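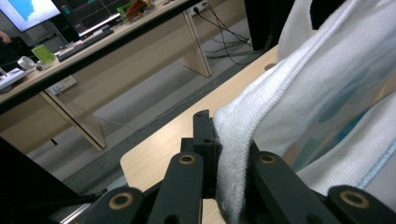

# Jamement: planning and sales notices for Removthorpe

A small set of tables following new-build housing in Removthorpe, from the planning notice on the lamp post to the day somebody gets a key. Developers' brochures cover the same ground with more sunsets.

Last updated: 2020-08-16

## What's in it

- `schemes.csv` — one row per scheme, 27 rows. Name, street, developer, number of homes applied for, number of homes allowed. The last two are seldom the same.
- `dates.csv` — every completion date ever announced for each scheme, in the order announced. The Dal Bello building on Plolness Road has 11, which is why this is a separate file.
- `deposits.csv` — reservation fees as advertised, and whether the small print called them refundable. Covers 15 schemes. The rest didn't publish a figure or wanted me to ring for one.

All files are UTF-8, comma separated, with a header row. Prices are in whole pounds.

## Where it comes from

Council notices, site hoardings, sales leaflets and the property pages of the local paper, typed up by hand. Leaflets go in a tote bag until I get to them, and I get to them on wet weekends.

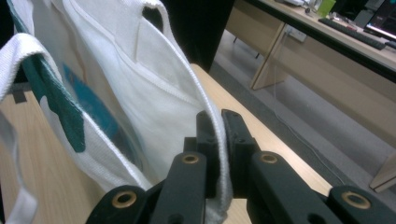 *White canvas tote with a green print, on the table.*

## Fields that need care

`status` has five values: `applied`, `allowed`, `building`, `finished` and `resting`. The last is for sites with a fence, a sign and no other activity. I used to call it `stalled` and received a letter.

`announced_on` is the date printed on the leaflet. Where there was only a season, I've used the first day of it and set `vague` to 1. "Early summer" goes in as June.

`developer` is the name on the application. Firms change names more often than they change architects, so don't add up by this column without checking `notes`.

## Known gaps

- Nothing before the council moved its notices online.
- 2 schemes share a name and a street. They are different buildings. Use `scheme_id`.
- Shops on ground floors are left out, as are the gyms that were going to be there.

## Licence and corrections

CC BY 4.0. Credit "Mavis Abernathy, Jamement". Corrections are welcome as an issue — please attach the notice or leaflet, as "everyone knows" is hard to put in a source column.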